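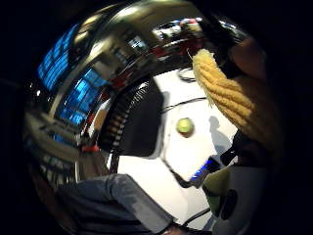
Open day at Utgate, a Sunday in December

I went to the open day at Utgate together with Gøran Magnusson, who drove. The building stands behind the old Pasichnyk warehouse, and the entrance is on the side of the canal. We came at half past ten and there was already a line to the cloakroom.

Utgate is a shared house for small makers. Hitwood has the ground floor, where they do turning and bending of wood, and the metal people from Flerkance are one floor up. At the top there are offices and one long room which everybody can book. The entrance was free, but you had to write your name on a list for the tours, and each tour took 20 people. We got the second one, at eleven.

Our guide was Thaddäus Wieser. He has worked at Flerkance for many years and he speaks quietly, so I tried to stay in the front. He started in the polishing shop. It smells of wax and warm cloth there, even on a day when the machines do not run. Along the wall hang the wheels, sorted from hard to soft, and below them are bars of paste in different colors. He explained that a piece goes through 4 stages of polishing before it is plated with chrome, and that most mistakes are made in the second stage, when people become impatient. A scratch which is left there can still be seen at the end, and then the chrome must come off again.

We were not allowed into the plating room. There is a window in the door, and we took turns to look through it. I saw tanks with lids and a lot of pipes. Gøran asked what happens with the used water, and he got a long answer about filters which I did not follow completely.

After this we went up to the long room. For me it was the best part of the visit. Finished pieces were put out and you could touch them: handles, lamp feet, a bowl, some bathroom fittings for a hotel. The one I remember best is the big chrome sphere. It is polished so well that you look at the room and not at the metal. The white tabletop fills the middle of it, and the blue computer screens bend along the curve like they were printed on a balloon. The lamps from the ceiling come together in one bright group near the top. There was also something red in it, and I turned around to find the real thing, but I could not decide which one it was.

With the sphere there was a yellow braid, thick like a rope and with a fluffy end. I liked it very much next to the chrome. The metal is cold to look at, and the braid is dull and soft and takes no light. A woman in our group said that they should sell the two together for Christmas, and Mr. Wieser wrote this down, maybe only to be polite.

He told us that a round form is the most difficult one to polish by hand. On a flat plate you can hide a small wave, but on a sphere the reflection shows it at once. To test it he looks at a straight line in the room, for example the edge of a shelf, and moves his head slowly. The line must bend evenly. If it jumps, there is a flat place. I tried it also, and I think I saw no jump, but I am not sure I would know one.

Of course everybody wants to put a hand on it. He did not mind, he said fingerprints come off with a soft cotton cloth and a little water with soap. Paper towels are bad, they make fine lines. I have used paper towels on my kitchen faucet for years.

Then we had coffee downstairs at Hitwood. They had baked waffles, and there was a table with small things to buy. I bought a spoon of pear wood. The chairs were also nice, but too expensive for me. Gøran stayed a long time at the steam box and talked about boats with a young man who wanted to close it.

Some practical information, if you want to go next time:

The parking place is small and was full before eleven. The tram stop is closer than it looks on the map.
The stairs to the upper floors are steep. There is an elevator, but you must ask for the key at the desk.
Tours are in English only when somebody asks, so ask.
Bring cash for the waffles.

The organizers hoped for 1,000 visitors over the whole weekend. When we left at two o'clock it was still full, and the line for the tours went out to the canal. The next open day should be in the spring.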